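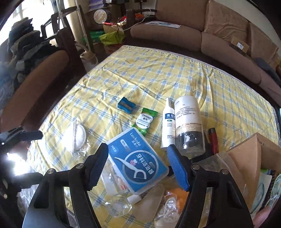
Stick drift on a game controller usually starts as dust under the thumbstick skirt. Clean before replacing parts.

## Before you start

- Power the controller off and unplug it. Remove the battery if it comes out.
- Isopropyl alcohol, 90 percent or higher. A 100 ml bottle covers many cleanings.
- Cotton swabs, a soft brush, a wooden toothpick.

## Cleaning

1. Tilt the stick fully to one side and brush out the gap.
2. Dampen a swab – damp, no drips – and wipe the exposed dome.
3. Rotate the stick through full circles, 50 each way.
4. Work the toothpick along the shell seams and button edges.
5. Leave it for an hour, then power on.

Recalibrate in the console menu. On a PC, start with a dead zone of 5 percent and raise it one point at a time until the cursor holds still.

## Notes

Do not spray contact cleaner into an assembled shell. Some types cloud clear plastic.

Rubber grips: dish soap on a cloth. Alcohol dries them out.

Lilian Mushi reports that the Trikham pad has a tighter skirt than most and needs a thinner brush. Confirmed on two units in March.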